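Tancombe Gliding Club Resumes Flying After Four-Month Safety Review

TANCOMBE — Flying will resume at Tancombe Airfield in April, four months after two gliders touched wings on approach and the club grounded its fleet. Both pilots landed without injury.

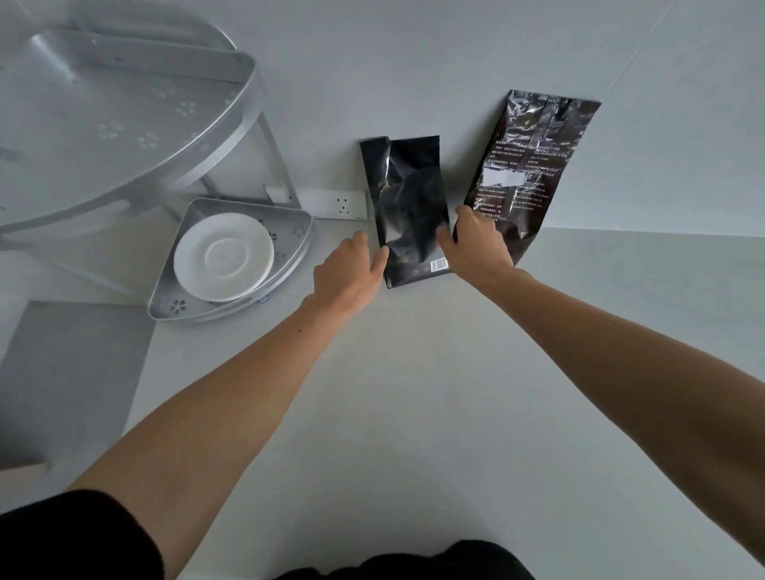 Barbara Rutkowska said the club had used the winter to go through every part of its circuit procedure, from the first radio call to the moment a glider is pulled clear of the strip. She added that members had been patient, and that several had asked for stricter rules than the ones first proposed.

Under the new procedure, no more than 5 aircraft may be in the circuit at one time. Gliders joining from the north must call at 600 feet and again on final approach. Tow planes will use the eastern side of the field only, and a ground observer will be on duty whenever two or more aircraft are in the air.

The club has also fitted collision warning units supplied by Hododon to all of its gliders. Privately owned aircraft kept at Tancombe must carry a working unit before they are cleared to launch. Owners who need help with installation can contact the workshop at Krasniqi Hangar between 9 a.m. and 4 p.m.

All 158 flying members must attend a briefing and complete a check flight with an instructor before flying solo. Cadets will fly only with an instructor for the first month.

"The two crews did the right things once they had touched, and they got down safely," said Zbigniew Laskowska. "We want the spacing sorted out long before anyone is that close."

The repaired Bustus two-seater — one of the aircraft in the incident — will return to service after its final inspection. The second glider is still awaiting a replacement wingtip.

Trial lessons booked for the winter will be honored through the end of September. Ticket holders should contact the club office to choose a new date.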